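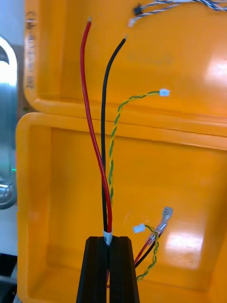
Ticket: right arm lets go of harness partway to tray
Opened by: Skye Farquharson
Status: open, workaround in place
Print this page | E-mail this ticket

OK so this is the one I've been grumbling about in the Clirville shop chat, and Hsin-yi asked me to please write it up properly so she can stop scrolling for it. Sorry it's long!

What it's supposed to do: the right arm reaches into the harness bin, closes on the bundle, lifts, swings over to the steel tray and sets it down. The left arm does the same with the motors and the boards from its own side. The left arm is fine. I have no complaints about the left arm, it's a joy.

What it does: the right arm picks up the harness, gets it clear of the bin wall, and then somewhere over the table the thing rotates in the fingers and slides out. Not every run. It'll behave all evening and then drop the harness over and over while I'm trying to show someone.

Software is the Herath sequencer, current build as of June. Motion files are on the shared drive under Emamia, which is what we've been calling the whole two-arm project (don't ask me, it was on the whiteboard when I joined).

First thing I tried was speed. I had the swing move set to 3,000 in the motion file and knocked it down to 2,000. It helped a little, in that the drops came later in the move, but I still got them. I left it at 2,000 anyway.

Next, grip force. The sequencer goes up to 10 on the close command and I'd been running it at 4, so I bumped it to 6. Better hold, but now when the fingers land on the twisted green and yellow pair I worry about the insulation. I really don't want to be chasing a nicked signal wire on top of everything else. Backed it off again.

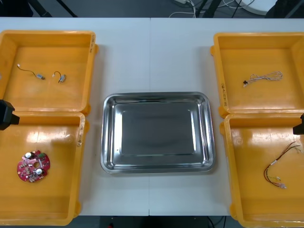

Then I went down a rabbit hole about bin positions. My theory was that the bins were creeping toward the tray every time somebody leaned on the table, so the arm was coming in off center and pinching the edge of the bundle. I squared all of them up against the table seam, re-taught the pick point, ran it again. Same drop. I re-taught the tray point too while I was in there, which did nothing for this problem but did fix the left arm setting boards down a bit crooked, so, hooray, I guess?

Update from Hsin-yi Hsu:
Skye, I don't think it's the arm at all. Look at where on the harness it's closing. If it grabs down by the crimp ends, all that wire above is a long floppy lever and it'll twist itself right out. Try the spot where the little white sleeve goes around everything. The wires are held together there and they can't roll over each other. Also please wipe the fingertips, they get greasy.

Me again. Wiped the fingertips. Made me feel productive, didn't change the drops.

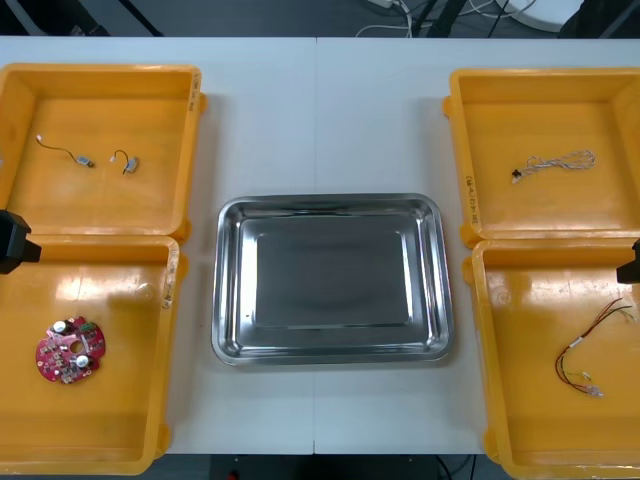
The sleeve idea, though, I like a lot. The catch is that the harness doesn't land in the bin the same way twice, so I can't just teach one point and walk away. For now I'm laying it in by hand with the sleeve under the pick point, then letting the arm take over. I did a bunch of runs like that and didn't get the twisting once. Yes, I know, if I have to place it by hand I might as well place it in the tray and go home. It's a test!

I also swapped the pick order so the harness goes first, before the coiled cable in the bin behind it. I had a feeling the wrist was starting from an awkward angle after that cable. Can't prove it made a difference but I'm keeping it.
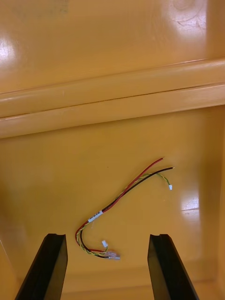
Harness in the bin, fingers open. The white sleeve is at the bend.

Still to do:
- Get the camera to find the white sleeve so I'm not placing by hand. Hsin-yi says the Hindis script she wrote for the label job might be most of the way there.
- Try thin rubber pads on the fingers. I have an old bike tube.
- Decide if the bins need something less shiny on the bottom before we do any camera stuff. The glare off that yellow is pretty bad.

If anybody has the right arm booked after me, the new pick point is saved under its own name, so please don't overwrite the old one, I'd like to be able to go back.

Last edited July 13, 2025

Print this page | E-mail this ticket

Related tickets
Left arm sets boards down crooked (closed)
Herath sequencer forgets pick order after restart
Tray slides when both arms move at once
Where did the good crimpers go

We use cookies to keep you signed in to the Clirville shop pages. By continuing to browse you agree to this. OK | Read more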